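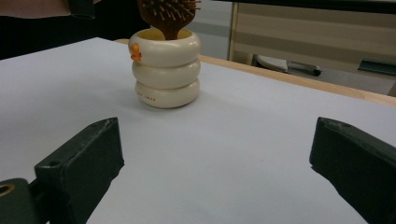
*Duck holder with the paddle brush in it, on a flat white surface.*

**ngoc_p** – 2020-05-01

Cleaning out the bathroom drawer and trying to get the hair stuff to live out in the open. I paid 15 dollars for the duck holder. Does anybody keep a full-size brush in one of these long term? Mine goes in handle first, bristles up. It leans a little but it stands.

Ngọc Phùng

**drawerskeptic**

I don't buy it. A cup like that is made for toothbrushes or a couple of pens. A paddle brush has all its weight up top. Bump the counter with your elbow and see how long it stands.

**Faisal_Baloch**

Disagree. The bottom ring sits right on the surface and the handle goes well down inside. I've had a paddle brush in a plain Ledon tumbler since September and it has gone over once, when the cat got up there.

**drawerskeptic**

So it has gone over.

**Faisal_Baloch**

Once! A brush in a drawer gets hair ties wound around it every single day. I'll take the cat.

**praker_fan53**

My problem with bristles up is dust. Wood bristles especially. You get that gray fuzz down at the base of the pins and you need a comb to pick it out. I went back to a drawer with a Praker divider, 10 dollars, and I clean the brush half as often.

**ngoc_p**

Is it dust, though? I always figured the fuzz was just lint off my own head. I get it with the drawer too.

**praker_fan53**

Could be both. All I know is I see less of it now.

**mossgreenmat**

What does the red print on the bottom ring say? I can't make it out. If it's Flilum I had one of theirs, not a duck, and the inside was a pain to clean because of the ridges. Water sat in them. I wouldn't put a damp handle in there.

**ngoc_p**

I'll look when I'm home. And I don't wet the brush, so the ridges don't scare me much.

**drawerskeptic**

Everybody says they don't wet the brush.

I'm still not seeing what this solves. You had one brush in a drawer, now you have one brush plus a duck on the counter. That's more stuff.

**Faisal_Baloch**

It's a beak and three rings, man. It takes up less room than a soap bottle.

**ngoc_p**

Fair point about more stuff – the drawer does close now, so I'm calling it even. I'll put a few pebbles in the bottom and try it for 10 days.

**drawerskeptic**

Pebbles will scratch the handle. Use rice in a bag.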